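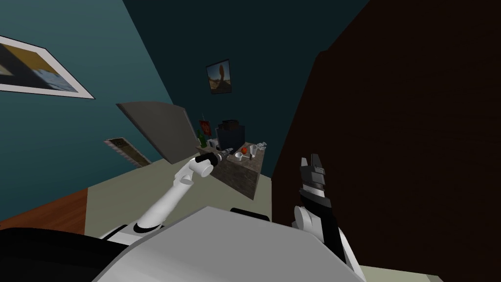 Home News Town Business Schools Sport Letters Back issues Contact

Datetholm library to close for 11 weeks while heating is replaced

The public library on Doležal Street will close in March so that its heating system can be taken out and replaced, the town council confirmed on 4 January 2018. The building is expected to be shut for 11 weeks. A reduced service will run from the ground floor of the old savings bank on the market square, where readers will be able to return books, collect reserved titles and use four computers.

The boiler has failed three times since the start of the winter. During the most recent breakdown the reading room was closed for two days and the children's story hour was moved to the Methodist hall. Staff have been using portable heaters at the front desk and in the back office, and the upstairs local history room has been open only in the afternoons.

Hefin Wynne, the head librarian, said the closure had been put off for as long as it could be.

"We had hoped to do it in stages and keep at least one floor open," he said. "The engineers looked at that and told us the pipes for the upper floor run under the lower one, so the floor has to come up in any case. It's better to do it once and have it finished."

The contract has gone to Rukano, a heating and plumbing firm based on the north side of town, which also did the work at the swimming pool and the primary school. Three firms submitted prices. The council did not release the other two bids but said the firm chosen was not the cheapest. It was the only one willing to finish before the summer reading program begins.

Work will start in the basement, where the old boiler will be cut up and carried out through the coal hatch on the east side. Part of the sidewalk on Tritier Lane will be fenced off for this, and people on foot will be asked to cross to the other side. The lane will stay open to cars. Parking spaces nearest the hatch will be lost until the basement work is complete.

Once the basement is clear, the floor of the main room will be lifted in strips, starting at the entrance and moving toward the back wall. New radiators will be fitted under the windows, and the large iron ones that stand between the shelves now will be removed. Mr. Wynne said this would free up enough space for another row of shelves in fiction. Two of the iron radiators will be kept for display. The rest will be sold for scrap.

Readers will be able to borrow more books than usual in the weeks before the closure. The normal limit of eight will be raised to 20, and anything taken out during that time will not be due back until the library reopens. No fines will be charged during the closure. Items borrowed from other libraries are not included in this and must be returned by the date on the slip.

"We'd be very happy if people emptied the shelves for us," Mr. Wynne said. "Every book that's at somebody's house is one we don't have to put in a box."
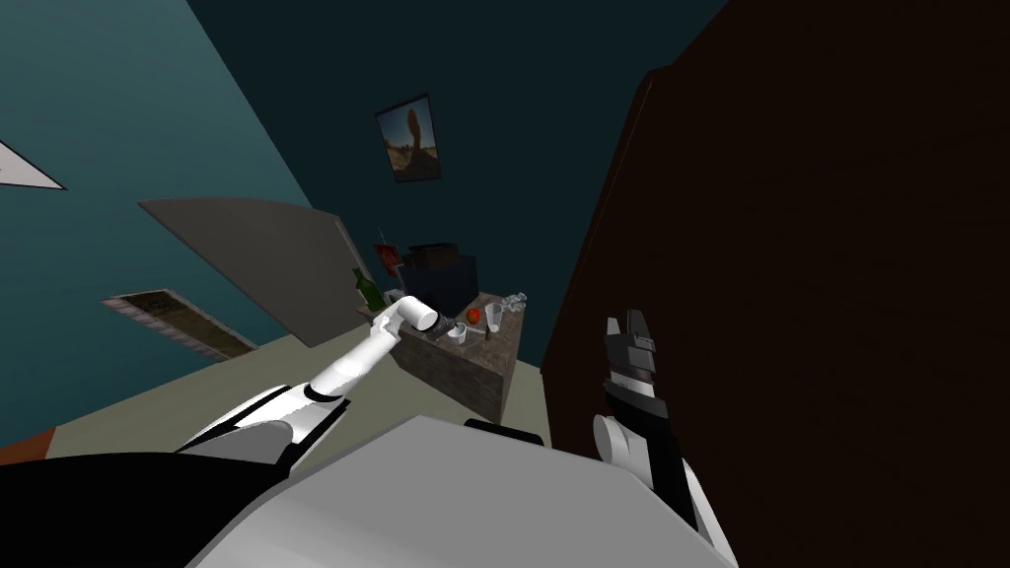

Vol. 11, No. 1

Most of the collection will be boxed and kept in a dry store at the council depot. A working stock of 2000 books will go to the savings bank, with large print, crime and picture books making up the greater part. The librarians chose the titles from last year's lending records. Readers who want something from the depot can ask for it at the desk, and a van will bring requests over twice a week.

The local history collection will be handled separately. It includes parish maps, bound newspapers and 338 glass plate photographs of the town and the river, most of them taken before the bridge was widened. The plates will go to the county record office, which has a room kept at a steady temperature. Anyone who needs to consult them during the closure should write to the record office ahead of time. Copies of the most requested plates are already in a binder, and the binder will be at the savings bank.

The savings bank has been empty since the branch closed. It has step-free access from the square and a public restroom, but there is no room for the groups that meet at the library in the evening. The chess club has arranged to use the upper room at the fire station. The two book groups will meet in members' homes. The knitting circle has not yet found a place and would like to hear from anyone with a warm room and good lighting on a weekday morning.

Story hour will continue at the Methodist hall at the usual time. Parents are asked to use the side door, as the front steps are being repaired. Homework club, which has been held in the library after school for the past six years, will move to the primary school cafeteria. Children from the middle school may attend as before but must sign in at the school office.

Opening hours at the savings bank will be shorter than at the library. The desk will be staffed from 10 a.m. to 4 p.m. on weekdays, with one late opening until 7 p.m. each week. The late opening has been requested by readers who work out of town, and the day will be set once staff schedules have been agreed. There will be no weekend service. A drop box for returns will be fixed beside the entrance and emptied every morning. The drop box on Doležal Street will be sealed, and readers are asked not to leave books on the steps.

At last month's council meeting, several residents asked whether the windows could be replaced at the same time. The single-pane windows on the north side lose a good deal of heat, and the frames on the upper floor have started to rot. The council said money for windows had not been included in this year's budget. A separate survey will be carried out while the building is empty, and the results will go before the council in the fall.

One resident asked why the library could not connect to the district heating line that serves the clinic. The council's building officer said the line ends 900 feet short of the library and that the cost of extending it had been looked at and ruled out. The new boiler will run on gas.

The library last closed for a long period when the roof was redone. Readers who remember that closure may also remember that it ran well past the planned date. Mr. Wynne said the contract this time includes a penalty for each week of delay, but he would not promise a reopening date before the basement work was finished.

"Old buildings have things in them you don't expect," he said. "When they did the roof they found a whole second ceiling. I'd like to see what's under the floor before I order the cake."

Existing library cards will work at the savings bank, and there is no need to register again. Reserved titles that have not been collected by the last day on Doležal Street will be moved to the square and held for a further two weeks. Renewals can be made by phone on the usual number, which will be switched over on the day of the move.

Packing will begin upstairs. Strong boxes with lids are needed, and wine boxes with dividers are not suitable. They can be left inside the library's back door during opening hours.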